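The tab that stayed behind

I have put off writing this one up. It cost us a switch port and most of an evening, and the cause was dull. But two people have asked me why the cable task disappeared from the project list, so I'll set down what happened.

The task is simple to state. Pick up a patch cable, line the plug up with a port on the rack switch, push until it clicks, let go. Then grip it again, release the latch and pull it out. I call the project Minance, for no reason worth explaining, and it runs on two arms with a small controller program I wrote called Plunis. By the start of fall the inserting half worked well enough that I stopped watching it closely. The pulling half never worked as well, and that is where the trouble was.
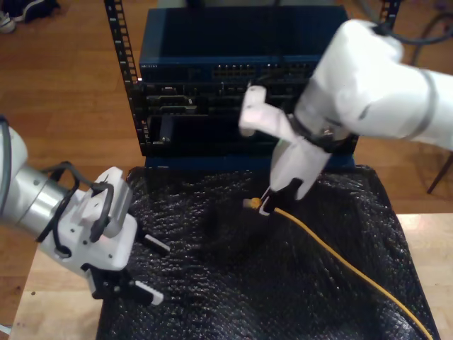
Last modified: Oct 28, 2023

We had set up a run of 200 cycles, plug in and pull out, on one port. The point was to wear things a little and see whether the alignment drifted. Wanda Nakamura was on the stop button and I was reading the log.

The first 40 cycles were clean. Then the pull force started to climb. It wasn't sudden. Each removal took a bit more than the one before, and the log showed it plainly if you plotted it, which I wasn't doing. I was looking at the pass/fail column, and every line said pass.

For anyone who hasn't spent time with these plugs, the little plastic latch has to be pressed down before the plug will come free. A person does it with a thumb and doesn't think about it. On our setup one finger presses the latch as the gripper closes, so the release depends on the finger landing in the right spot. If it lands too far back, on the boot, it squeezes the boot and the latch only goes down part of the way. The plug can still come out, but it scrapes.

That was happening. The grip had been creeping backward along the plug by a small amount each cycle. Plunis takes its grip position from where it let go last time, and it lets go slightly behind where it grabbed. I wrote that shortcut in the first week to save time on finding the plug, and then forgot it was there.

Eventually the latch didn't go down at all. The arm pulled, the plug stayed, and the force went past the limit I had set. It should have stopped there. It didn't, and this is the part that bothers me.

The force limit was in the file, with the right number in it. But there were 2 copies of that file, one for inserting and one for pulling, and the pulling routine read the limit once at startup and then filtered the live reading so heavily that a short spike hardly showed. By the time the filtered value crossed the limit, the latch had snapped and the plug was out. The force dropped, the check passed, and the log said pass again. The broken tab stayed behind in the port.

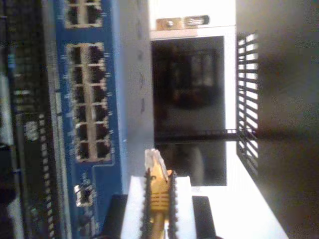 Wanda asked whether the button should have been hers to press at that point, and whether she had missed something. She hadn't. We had agreed she would stop it if an arm went somewhere it shouldn't, and neither arm did. It moved along the line it was supposed to move along, only harder than it should have. There was a crack, and we both took it for the click.

The next cycle is what gave it away. The plug went in against the piece of plastic, sat crooked, and failed the link check. Plunis is written to retry a failed insert, so it backed off and pushed again, then once more. Wanda hit the button on the third push. Two of the contacts in the port were bent by then. I got the tab out later with tweezers and tried to straighten them, and the port will link up if the cable is held to one side. I've put tape over it.

Nobody was hurt or close to it. I still count it as a safety problem. A limit that doesn't act until the load is gone isn't a limit, and the same routine would have been running if a hand had been in the way instead of a latch.

Here is what I changed.

The pulling routine now checks the raw force as well as the filtered one. The raw check gets a higher number so it doesn't trip on noise, and it stops the arm the moment it is crossed.

There is one settings file. The second copy is deleted.

Grip position is found fresh every cycle. It makes the run slower and I don't care.

Retries on a failed insert are off. If the link check fails, the arm holds still and waits for a person.

The log writes the peak force next to pass or fail, and a pass with a peak too far from the recent average gets marked for a look.

I also asked Edwards, the shop where I buy most of my fasteners, about a small hook for the fingertip that would catch the latch from the front. They quoted me for a pair. An older hook from Eleck is in a drawer here and may do the job with some filing, so I'll try that first.

The pulling task is off the list until the new checks have been through a proper set of deliberate failures. That means cables with the latch glued, cables with the latch already missing, and a plug that isn't in the port at all. I expect to get to it in November. Inserting carries on in the meantime with a person doing the unplugging.

The raw force plot from the bad run is saved, and I can send it to anyone working on something similar. The climb starts well before the break.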